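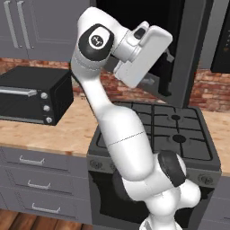 Plidmont, January, 6:40 in the morning

I am writing before the others come, because at home I am too tired in the evening and then I forget what I wanted to say.

Yesterday we moved the stove task from the waiting list to the active list. It means that for the next weeks my screen shows the same kitchen all day: gray cabinets, red brick on the wall, the toaster oven on the left, and the white arm bent over the gas stove. I know this kitchen now better than my own. When I cook at home I sometimes look for the drawers in the wrong place.

At Dusgate, where I worked before, I was in the canteen kitchen for the hospital side. We made 700 lunches on a normal day. I stood at a real stove and I had a burn on my left arm almost every month. Then Dusgate bought the Skakance line, which portions and closes the trays, and after the summer there were half as many of us in the morning shift. They were polite about it. Three of us were offered a course, and I was the only one who said yes. The other two said they did not want to teach a machine to do what they did. I understood them. I had a rent to pay.

So now I review runs in the simulation. The arm tries to do something in the kitchen, I watch, and I mark if it is good or not good, and in which moment it became not good. Yesterday I had 202 runs on my list and I finished them at four. The engineers can see numbers for how far the gripper is from everything. But they do not know that a person would never reach over the burners from that side with the sleeve hanging down, or that you put the pan where your other hand can still get the lid. I write these things in the comment field. In the beginning my comments were very short, because I was ashamed of my English. Now I write long ones, and last week one of them was read aloud in the meeting. My ears were hot, but I was glad.

Run 403 I watched many times. The gripper was hanging over the grate, pointing down and a little to the right, and I could not see the fingers because they were on the far side. I wrote "cannot judge from this view" and asked for a second view. Before, I would have guessed. In the canteen you had to guess, there was no time. Here they want me to say it when I don't know, and I am still learning to do this without feeling lazy.

What I miss is the noise. Also the talking. In the canteen we spoke the whole morning, about children, about prices, about whose turn it was to clean the fryer. Here everybody wears headphones. I eat my lunch in the small room on the second floor and it is quiet even there. My back is better, this is true. I sleep until half past five and my hands are not dry anymore. I put these on one side and the talking on the other side and some days I don't know which is heavier.

I heard that Dusgate may take an arm for the hot side too, if the project goes well. It will be the work of the women from the late shift. Some of them have my number. I have not written to them about it, and I think I should, before they hear it from the manager. I will do it on Gough Street, while I wait for the bus.

The list for today is open now. Run 436 is the first one. I will make tea and start.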